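### 3.2 What people told us about their garage remotes

I'll admit I went into this part of the study thinking battery life would be the big complaint. Nope! We mailed out 3000 short surveys in August and got 2053 back (a lot more than I'd dared hope for), and the thing people griped about most was range. They want the door moving before they turn into the driveway, and with a lot of remotes they end up sitting at the curb, pressing the button over and over.

Domingo Sepúlveda, my coauthor, sorted the answers by the kind of remote people own. Of the folks who wrote back, 828 still use the clip-on remote that came with the opener, and plenty of them keep it on the sun visor where anybody walking by can spot it. I do that too, so I'm not judging.

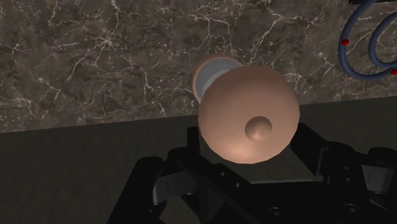

**Figure 5.** Rendered view of a gripper holding a tan part with a domed front and a small knob.

We then asked whether they'd ever wiped the opener's memory after losing a remote. Most hadn't, and quite a few didn't know they could. The Truvine owners did better on this one, and I think it's because the reset button sits right next to the light cover, where you bump into it every time you change a bulb. On the Jistport opener you need a ladder and a pretty good flashlight, so I can't blame anyone for putting it off.

Rolling codes were a funny one. People like the idea once you explain it (the remote sends a fresh code with each press, so copying an old one won't do a thief much good), but hardly anyone had shopped for it. They bought on price, or on what the neighbor had. We dropped the Cekia answers from this question, as our wording mixed up two of its models. The phone app answers are a whole different mess, and I get into those in Section 3.3.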